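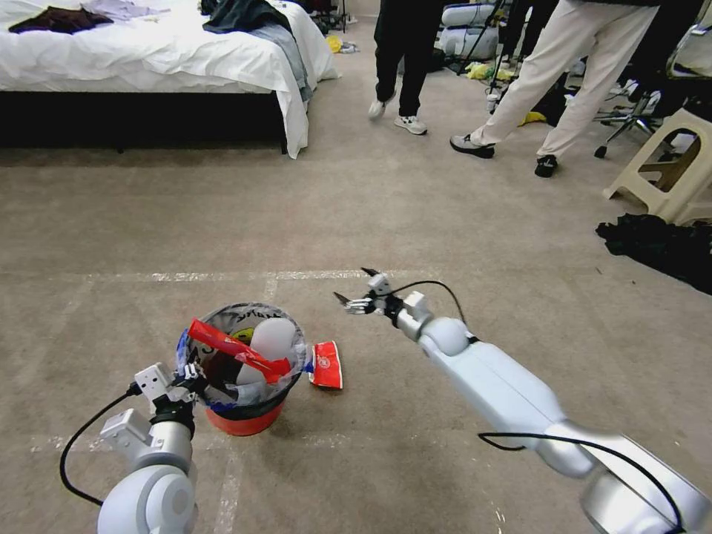
Leopoldo Ponce wrote:
Get a bigger bin. I know that's the boring reply but a little round one like that is for a desk, and you're asking it to do a whole room. Mine's a 13 gallon and I empty it when it's full, end of story. And wrappers on top of wrappers will always slide off onto the carpet, I don't care how neatly you fold the bag over.

zernus_293 wrote:
Disagree, sorry Leopoldo! I had a big one for years and all it did was let stuff sit. Banana peel at the bottom in April, found it by smell. A small one you have to deal with. I like the red too, you can find it from across the room. Who sells those clear liners, though? Mine are white and I can never tell what's in there.

Ayala wrote:
OP here. Liners are Somton, clear, the cheap roll. They're too big for the bin so I fold a lot over the rim, and yes there's marker on the bag, and a smiley on the bin side, don't ask me to get rid of the smiley.

To answer the actual question from my first post (how do I get through the floor quicker after everybody leaves), I tried what people suggested and here's where I've landed:

1. Everything soft goes in first. Wrappers, snack packets, the paper bag. I used to start with the bottles because they're the biggest, and then there'd be no room for anything and I'd be squashing plastic down with my foot like an idiot. The can and the bottles I leave lying on the carpet until the end, they aren't going anywhere (ok, they roll a bit).
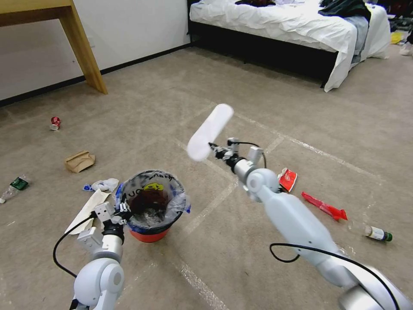 2. Bottles and cans get their own bag. Caps on or off depends on your town, ours wants them on. I check for a last inch of soda before I pick them up because I've tipped one on that carpet and it took me 2 evenings with a brush.

3. Move the bin to the mess. I was walking every single wrapper over to it, which is dumb when the thing weighs nothing.

4. Vacuum last. Crumbs hide in that gray-beige color and you only notice in socks.

zernus_293 wrote:
Number 3!! I've been carrying wrappers across the room my entire life.

Leopoldo Ponce wrote:
Still say bigger bin. With a bigger bin you could skip 1 completely. Also I'd vacuum before AND after, bits of chip get ground in while you're stomping around.

Ayala wrote:
Twice? No. I have a life, Leopoldo.

skukden wrote:
Jumping in from the carpet thread. If the liner keeps slipping down inside, twist the extra and tie a knot in it on the outside, under the rim. You do have to undo it at bag change or just tear it. I'm on 1,746 posts here and I think half of them are this tip.

Ayala wrote:
Trying the knot tonight. Does it tear the cheap ones?

skukden wrote:
Sometimes, yeah. Pull slow.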